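Plellulell (robot)

From the Vorkden Workshop Wiki, the open reference for shared-workshop builds

Plellulell is a white two-armed humanoid robot built at Vorkden, a shared workshop, and used mainly for practice with soft things: cloths, napkins, tissue and anything else that changes shape when it is touched. It is one of the longest-running builds on this wiki and easily one of the most lovable. The software that drives it is called Jelelance and is documented on its own page.

Name

The name comes from a label on the first motor crate, which had got damp and could be read several ways. Plellulell was the reading that won the vote. Older pages call the robot "the Dimitriou build", after the bench where the first arm was put together, and the two names mean the same machine.

History

Work began in December with a single arm clamped to the Dimitriou bench. The second arm followed once the first could hold a pose without drooping, and the shoulders were rebuilt twice to make room for the wiring. The parts budget was set at £2,000 and overrun by £474, nearly all of it on motors and replacement connectors. The build log runs to 452 entries, and they are well worth reading in order — the early ones on cable strain alone have saved other members weeks of grief.

Construction

The limbs have smooth white outer sections with dark joint hardware between them. The electronics have been left open to the air, so a loose plug can be found and pushed home without undoing a single screw. It looks wild, and it is a joy to work on.
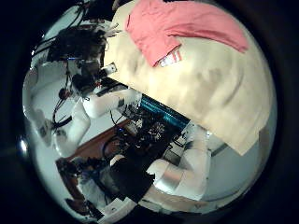 Plellulell during cloth work, with cream and salmon-pink cloths, white arm sections and the blue-lit electronics.

Wiring is the part most visitors ask about. The builders tried bundling everything into one neat sleeve, found that it tugged at the shoulder whenever the arm lifted, and went back to separate runs with generous slack. Anyone copying the design should leave more spare cable than seems sensible, then move each joint by hand through its full travel before switching on.

Soft materials

A wooden block stays the same shape wherever you grip it. A napkin does not, and that is exactly what makes it such a good thing to practise on! Fold it, lift it, drop it, and each time the machine is faced with something it has never quite met before. Plellulell's standard practice set has 9 tasks, starting with a plain push and ending with laying one soft item flat on top of another.

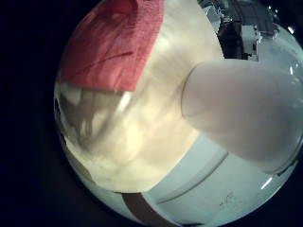

Tissue paper is the favourite of the lot. It costs next to nothing, it crumples into a new heap every time, and it shows up heavy-handed control at once by tearing. A blunt, rounded fingertip suits it well, as a narrow one tends to go straight through. The usual advice is to begin with slow sideways pushes and leave pinching until the pushes are dependable. Thicker napkins are more forgiving, though their embossing can catch and drag the layer underneath along with them.

Getting the pressure right took the longest. Early versions of Jelelance used one fixed setting for everything, which flattened paper and barely moved cloth. Settings are now kept per material, in a plain text file that members can edit and swap.

Building a copy

The drawings are free to download from the workshop's shared folder. Members starting from scratch are urged to build one arm first and spend a good while with it — there is a great deal to enjoy in a single working elbow. The shoulder drawings still show the older bracket, so check the notes in the log before cutting anything.

See also
Jelelance
Dimitriou bench
Cable slack
Fingertip shapes

This page was last edited on 14 Jan 2022.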